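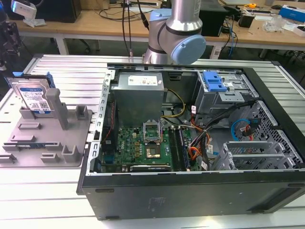
April
Stistosum Reuse Study, Treltorberg

4. Order of Work and Condition of Parts

4.1 The lot

The work reported in this section covers 103 desktop towers received in one lot from Cluruvico, a company that clears out office equipment when leases end. The towers came shrink-wrapped on pallets, without keyboards or monitors, and most still had an asset sticker on the front. We recorded the sticker number if it could be read and put our own label next to it. No tower was turned on before it was opened. We had done so in an earlier lot, but a failed start gave little information about which part was at fault, and it added time at the intake bench that we wanted to spend on the parts themselves.

A tower was counted as complete if it held a board, a processor, a power supply, at least one memory module and at least one hard drive. Towers missing one or more of these were still opened and worked through in the same way, with the missing part entered as absent. We did not try to find out whether a part had been left out by the maker or taken later by an owner.

Cases in the lot differed in size and in the way the side panel was held. Some panels were released by a latch, some by thumb screws, and a few by a screw and a latch together. We treated all of these as a single step in the log. The differences mattered more for the drives, where the holding parts were of several kinds, and we return to this in Section 4.4.

4.2 Position of the case

All cases were laid on their side with the open face up. In an early trial we left them standing, as they would be under a desk, and found that screws dropped during work fell to the bottom of the case and sometimes rolled under the board. With the case on its side a dropped screw usually stayed where it could be seen. The flat position also put the board level, so the processor could be lifted straight up from the socket and did not slide when the retention frame was opened.

The table was built from aluminum profiles with a ribbed surface. The ribs gave the case enough grip that it did not need to be clamped for most steps. Pulling the main power connector was the exception. On boards where this connector was tight, the case had to be held at the near edge or it would shift. Small screws could also settle in the grooves of the table, and we began keeping a shallow tray beside the case after losing several of them during the first days.

Parts waiting to be read and entered in the log were kept to the left of the case. Hard drives went into a gray plastic fixture with raised tabs and posts, standing on edge so that the label could be read without picking the drive up again. Memory modules and processors were not placed in the fixture. They went directly from the board into antistatic bags or lidded trays.

4.3 Sequence

The sequence was fixed after the trial and was the same for every tower afterward. The side panel came off first. Next came the drive or drives, followed by the heat sink and fan, the processor, the memory, and any cards. The power supply was left for last among the parts to be kept. The board stayed in the case until everything else had been logged, and in many towers it was never taken out at all.

Taking the drive early had a practical purpose. Drives had to be erased or destroyed under the terms of the lot, and the log had to show each drive's serial number against the number of the tower it came from. If a tower was set aside halfway through, at the end of a shift for example, we wanted its drive to be accounted for already. In the trial there were 3 towers whose drives had been removed and stacked together before the numbers were written down, and matching them up again took most of a morning. Those towers are left out of the results.

Heat sinks were the least predictable step. Where the paste had dried out, the heat sink held to the processor and would not lift even with all of its screws loose. A slow twist freed it in most cases. We did not use heat or solvent. On sockets with a hinged metal frame, the processor remained held down by the frame while the heat sink was being freed, and we saw little damage. We looked at the socket under a lamp as soon as the processor was out and entered its state as clean, dirty, or bent.

Figure 3. Desktop tower on its side with the side panel off. The power supply is at the upper left of the case. The retention frame of the processor socket is open, with a processor in the socket area. A hard drive with blue mounting rails stands in the gray fixture at left.

The state of the inside partway through the work can be seen in Figure 3. There is no heat sink on the board, but a memory module is in its slot to the right of the socket, and the power supply is still in the case. The cables are also worth noting. Yellow and black wires loop from the power supply toward the right side of the board, and orange, red and black ones run down through the middle of the case. A blue SATA cable lies near the right side. We did not tie cables back while working. Tying them took longer than moving them aside when they got in the way, and a tied bundle tended to pull on the board when the next connector was loosened.

4.4 Drives and rails

Drives were held in the cases by screws, by metal brackets, or by plastic rails clipped to the body of the drive. Rails are easy to lose and are often thrown out with other loose plastic. A drive cage made for rails is of limited use without them, so each missing set makes the whole case harder to sell or pass on.

We therefore left the rails on the drive until the serial number had been entered. The drive in Figure 3, which is marked 1TB, has blue rails clipped along its top edge as it stands in the fixture. The drive bay cage, in the upper right of the case, has a bright blue plastic release handle. Bright colors on handles and rails were a help to newer workers, who could be told to look for the colored plastic first and reach for a screwdriver afterward.

After logging, the rails were taken off and put in a bag taped inside the case they belonged to. Rails that were cracked at the clip end were thrown out. We did not count uncracked rails as reusable unless both sides of the pair were present, as a single rail will not hold a drive in place when the case is moved.

4.5 Memory

A total of 246 memory modules were taken from the lot. Every module was removed by opening the clips at the end of the slot and lifting it evenly by its two upper corners. Modules that had been in the slot closest to the processor fan carried the most dust. The dust was brushed off with a soft dry brush before testing, and the contacts were wiped only if a module failed on the first try.

Mixed sets were common. A tower would often hold one pair of matching modules and one of another make or size, which suggests that memory had been added at some point during use. We kept matching pairs together in the same bag, because pairs are asked for more often than single modules. Modules with no readable label were tested in the same way as the others and then labeled with the size reported by the test board.

4.6 Power supplies

Power supplies were judged first by eye and by smell, then with a plug-in load tester made by Rüegg. A supply was rejected without testing if the casing was dented near the fan, if any wire had damaged insulation, or if there was a burnt smell at the vent. The rest were run under load for 30 minutes. We did not open any power supply, and no repair was tried.

The specification label had to be legible for a supply to be passed on by itself. In many cases in the lot, the label could be read with the supply still mounted once the case was on its side. Where it faced the other way, the supply had to be taken out and turned over before anything could be logged. This accounts for some of the difference in handling time between case types, although we did not time the step separately and cannot say how large the effect is.

4.7 Limits of the procedure

The fixed sequence suited a lot made up mainly of office towers with plain interiors. It would need changes for cases with a large graphics card, where the card blocks the memory clips and has to come out earlier. It would also suit small-form cases poorly. In those, the drive cage often sits over the board and the power supply cannot be left until last.

Leaving the board in the case saved time, but it hid faults on the underside. Boards later removed for sale sometimes had rust marks around the standoffs that had not been entered at the bench. We have kept the original entries for these boards and added the later finding in a separate column. The condition grades in Section 5 are based on the original entries.

Contact: Stistosum Reuse Study, Treltorberg | Copyright Stistosum, all rights reserved | Back to top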